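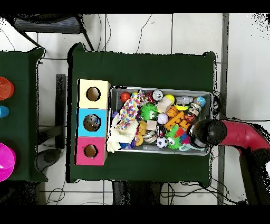 Sorting toys out of one bin: by material or by size?

hcetinkaya
Current setup: one gray plastic bin, plus three cube boxes (cream, blue, pink) with round holes, lined up just off its left side. Balls, plush and block letters all share the bin. The fluffy white one already hangs over the rim. I want a rule for what goes in the cubes.

Pilkington_N
By material. Fabric and plush stay in the bin, they compress. Hard items go in the cubes. Plush on top of a spiky rubber ball collects lint on the spines.

aranka.j
Disagree. Size first. Measure the holes before assigning anything. If the basketball-patterned one doesn't pass, your material rule fails on the first item.

Pilkington_N
Then load from the open side, if there is one.

hcetinkaya
Haven't checked. Will measure.

tassanee_jp
I use 4 Flornik cubes. Letters get their own, small balls another. Large balls stay in the bin under the plush. Refit takes over 80 seconds, mostly letters.

aranka.j
Letters alone is a waste of a cube. Put the ring and the small blocks in with them.

tassanee_jp
Tried it in April. The blocks end up at the bottom and you tip out everything to get one.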